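Wie viele Demos braucht man für Pick-and-Place in der Simulation?

Nyokabi Mushi
Hallo zusammen! Ich sammle gerade im Simulator Beispiele für unser Projekt Kimaro, und es macht riesigen Spaß. 64 Episoden habe ich schon, alle ferngesteuert.

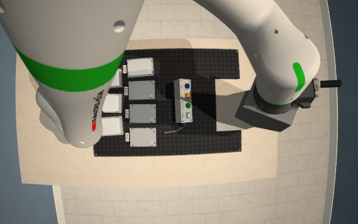 Das Netz lernt die grobe Bewegung prima, greift aber oft knapp daneben. Mehr vom Gleichen aufnehmen oder erst die Startposen variieren?

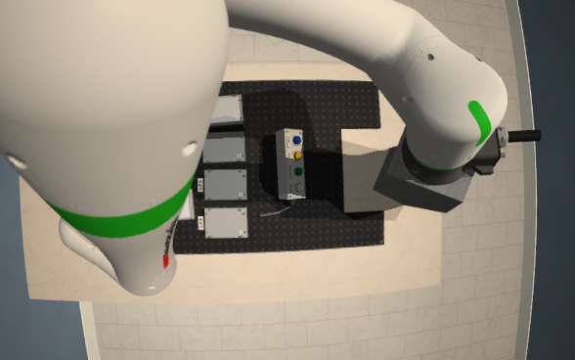
Mein Aufbau: Lochplatte, Knopfbox, der Arm darüber

Udwood
Schöner Aufbau! Unbedingt erst variieren: Startpose, Licht, Lage der Platten. Bei mir haben rund 300 gemischte Demos mehr gebracht als 1387 fast gleiche (die hatte ich vorher stolz gesammelt...). Und nimm die Greiferkamera mit in die Beobachtung! 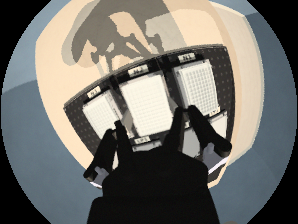 Gerade auf den letzten Zentimetern hilft die Nahsicht enorm. Achte nur darauf, dass beide Kameras denselben Zeitstempel bekommen, sonst lernt das Netz Unsinn.

Dedel
mehr daten schadet nie

Ornedari
Ergänzend: Nimm auch Korrekturen auf, also absichtlich schief anfahren und dann sauber nachführen.

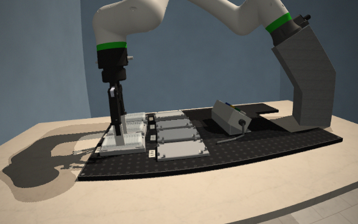
15 solche Episoden pro Zielposition reichen für einen ersten Test. Schreib unbedingt, wie es läuft, ich bin total gespannt!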